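Clause 16

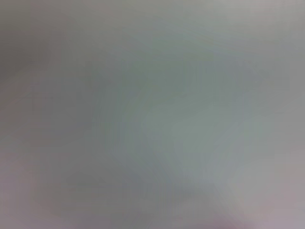
Wrist view, cell two, Verkau. Gray-green at the center, mauve along the bottom.

The standard for the Verkau cells ran to 115 pages, and Agata Ruggiero had written most of them. Clause 16 was hers entirely. It read: "An operator shall not command motion toward a surface the operator cannot identify." She had considered adding a second sentence and had left it out.

On February 12, 2018, she was sent to Verkau to audit compliance. Festance, which owned the building and the arms in it, had requested a finding within the day. She was given a desk behind cell two, a copy of the log, and a stool that did not adjust.

The operator on shift was a man named Ağca. He had worked the cell for three years. He ran the arm from a console with two monitors, one for the overhead view and one for the wrist. The overhead monitor had been removed for repair in June and its bracket was still on the wall. The wrist monitor showed gray.

"What is that?" Ruggiero asked.

"The wrist," Ağca said.

"What is it looking at?"

He leaned toward the screen. There was a dark area at the upper left and a pale one at the upper right. Between and below them the gray went slightly green, and in the green there were faint streaks running up and down, close together. Along the bottom the gray turned pink.

"I would say it's near something," he said.

She opened the log. Under the old procedure, an operator with an unclear wrist view entered a hold, backed the arm off 200 millimeters at reduced speed, and looked again. If the view remained unclear, the operator repeated the step once and then called maintenance. Clause 16 had replaced this. Backing off was motion, and motion was permitted only if it could be shown that it was not toward an unidentified surface. With one camera, facing one way, this could not be shown.

"How long have you been in hold?" she asked.

"Since the start of shift. The man before me handed it over in hold."

"And before him?"

"In hold."

She turned back a page, and then several pages. The entries were correct. Each was signed, each gave the time, and each cited Clause 16. In the remarks column the operators had begun by writing "view unclear." Later they wrote "unclear." After that they used a single letter, which was allowed under Clause 4.

"You could have asked for a deviation," she said.

"We did. The form wants the name of the surface."

Ruggiero knew the form. It was Annex C. The field for the surface was mandatory because an earlier version had left it optional, and at the Clurnoron plant an operator had left it blank and driven a gripper into a door. She had written the Clurnoron report too. It was the reason for the clause.

She moved the stool closer to the monitor. She tried to treat the picture as evidence. The streaks might be a ribbed panel, or cloth, or something in the camera. The dark band across the lower part sloped a little. It might be a shadow, but a shadow of what, and cast on what, she could not have written down and signed.

"Could someone walk in and look?" she said.

"The gate opens when the arm is parked."

"And to park it?"

"It has to move."

"Power isolation, then. Section 9."

"Section 9 is for emergencies. I read it twice. You would have to declare one."

She read it a third time, for both of them. An emergency was an event presenting immediate risk to persons or equipment. The arm was still. The brakes were set. By any measure in the document it was the safest cell in the building, and it had met the standard every hour since the standard took effect.

Ağca poured coffee from a flask and offered her the lid. She drank it while she drafted the finding. Section one, scope. Section two, records examined. Section three was compliance, and she wrote "full," because it was. Section four was for observations, and she left the cursor there for some time.

At last she asked him what he would do if there were no clause.

"Back off 200," he said. "Slowly. The way it came in. The joint history is all there, so it would go back along a path it had already been down."

She typed that as he had said it. Then she changed "it would go back" to "the arm shall be permitted to return," struck out "slowly," and put in the speed limit from the old procedure. She numbered it 16.2. It would need two signatures and a review period before it applied to any cell.

"How long is the review?" Ağca asked.

She told him. He nodded, looked once more at the wrist monitor, and entered the letter in the log.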